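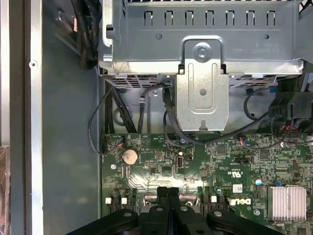
데스크톱 컴퓨터 본체 내부의 금속 드라이브 케이지.

검색어를 입력하세요 검색

퍼컴(Purkcombe)시, 중고 컴퓨터 재정비 보급 사업 대상 확대

퍼컴시는 관내 공공기관과 기업에서 사용 연한이 끝난 컴퓨터를 수거해 재정비한 뒤 학교와 복지시설에 보급하는 사업을 오는 12월부터 확대 시행한다고 화요일 밝혔다. 시는 지난 회계연도에 컴퓨터 2239대를 수거하였으며, 다음 연도 수거 목표를 4000대로 정하였다.

이번 확대에 따라 수거 거점은 기존 퍼컴 중앙거점에 애널스테드(Anelstead) 지구가 추가되어 모두 두 곳으로 운영된다. 애널스테드 거점은 평일 오전 9시부터 오후 5시까지 문을 열며, 한 번에 열 대 이상을 내놓는 기관은 방문 수거를 신청할 수 있다.

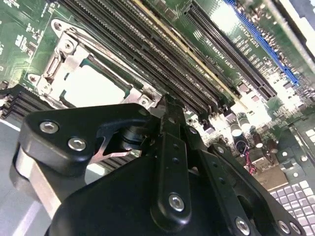

보급 대상도 조정된다. 그동안 초등학교와 공공도서관으로 한정되었던 신청 자격이 직업훈련기관과 노인복지관까지 넓어지며, 한 기관이 신청할 수 있는 수량은 최대 40대이다. 선정 결과는 신청 마감 후 해당 기관에 서면으로 통보된다.

저장장치의 자료 삭제와 성능 점검은 위탁업체인 와나르(Wanar)가 맡는다. 자료 삭제가 끝난 기기에는 일련번호별 확인서가 발급되고, 기증 기관은 이를 자산 처분 증빙으로 제출할 수 있다. 재사용이 어려운 기기는 부품별로 분류하여 재활용업체 카푸토(Caputo)에 인계한다.
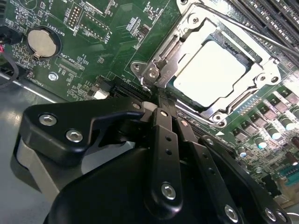
사진 제공=퍼컴시 자원순환과

로레나 오헤다 퍼컴시 자원순환과장은 "폐기되는 전산 장비의 상당수는 메모리나 저장장치를 교체하면 수년간 더 사용할 수 있다"며 "기증 절차를 간소화하여 중소 규모 사업장의 참여를 높이겠다"고 말했다.

시는 사업 확대에 맞추어 기증 신청서를 한 장으로 통합하고, 자산 목록은 전자파일로 제출할 수 있도록 하였다. 모니터와 프린터는 종전과 같이 수거 대상에서 제외되며, 대형 폐기물 배출 절차에 따라 처리하여야 한다. 개인이 소유한 컴퓨터는 두 거점에 직접 가져오는 경우에 한하여 접수한다.

보급을 희망하는 기관은 시 누리집에서 신청서를 내려받아 자원순환과에 제출하면 된다.

이 웹사이트는 이용자 편의를 위해 쿠키를 사용합니다. 계속 이용하시면 쿠키 사용에 동의하는 것으로 간주됩니다. 동의 설정 변경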